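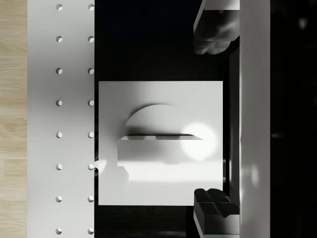
*White panel, dark background, light wood floor off to the left.*

I've wanted to see the inside of the Trollen cheese dairy ever since I moved to Lynch, and every July they open the doors for one Friday, so this year I took the day off and went! The bus from the square takes 30 minutes and drops you right by the milk tanks.

They hand out hairnets and blue shoe covers at the gate (everybody looks equally silly), and then you go around in groups of 13. Ours got the early slot, when the vats were full and the curd was just being cut. The smell is sweet and a little sour, like warm yogurt. I could've stood there all morning. 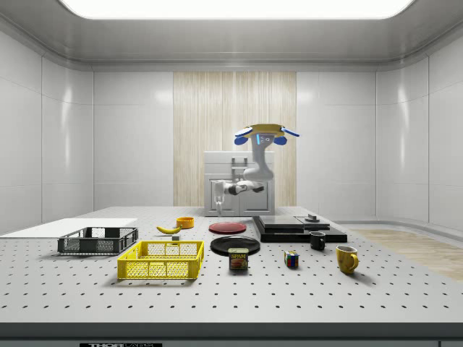
**Keva Niltow**
*Food columnist and weekend cheese maker*

The aging cellar was my favorite part. It's kept at 51 degrees, and I'd worn a sundress, so go ahead and bring a sweater. The wheels get turned and rubbed with brine by hand, and our guide let us knock on one with a little hammer – a good one gives a dull, even thud. I couldn't hear any difference between the first two, but the third one did sound kind of hollow.

Then the tasting, which cost 5 dollars and was worth every cent. The young cheese was mild and squeaky, fine for a sandwich. The oldest had those crunchy bits in it and I went back for more twice. They also had a whey drink with lemon that I can't recommend, sorry.

The shop line was long by noon and the smoked cheese had sold out, so hit the shop first and ask them to hold your bag – they'll keep it cold for you until the end of the tour. Parking fills up early too.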